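Home News Opinion Archive Contact
Search this site Go
Print this page E-mail this article

The robot should learn in a real bedroom

By Noel Panganiban
2022-08-12

Last month a colleague at Predau asked me why our demonstrations look so untidy. He meant it as a criticism. I want to defend the untidiness, because I think it is the best part of our method.

In the usual work, a person teaches a robot arm on a clean table, with one gray background and the same 3 objects. The result is a high success number and a nice video. Then the arm is moved to another building and it can not find the cup.

We collect in a different way. The person holds the gripper in the hand, with a camera on it, and does a household task at home. No arm is needed for this step. For the task we call Akham, which is putting jewelry in a box, we have 2,000 demonstrations from 72 homes.

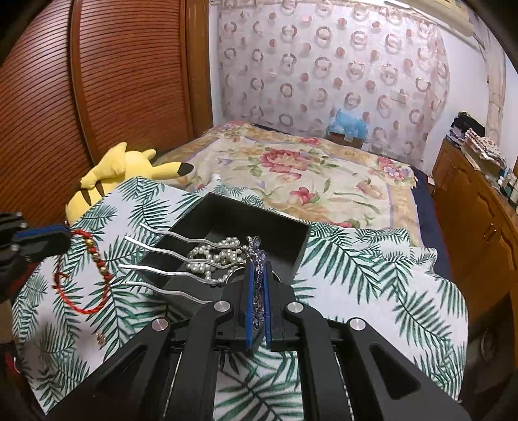
Akham task: a sparkling silver piece held between the blue pads, over the open black box.

I chose a difficult task on purpose. A chain does not keep its shape. Pearls roll, and a bracelet catches on the finger of the gripper. Under them is a cloth with a pattern of palm leaves, and a learning system must understand that a printed leaf is nothing to pick up. A gray table never teaches this.

The critics have one good argument. When the data is so varied, it is hard to know why a policy fails. We had this problem in December, and we spent 11 days looking for an error which was only a bad calibration. In a laboratory we would find it in one afternoon. I accept this cost.

What I do not accept is the Sturetti style of testing, where the training table and the test table are the same table. I would ask every group to report one number more: the success in a home which was not in the training data. Ours is still low, and we will print it in the Cruzado report anyway.

Print this page E-mail this article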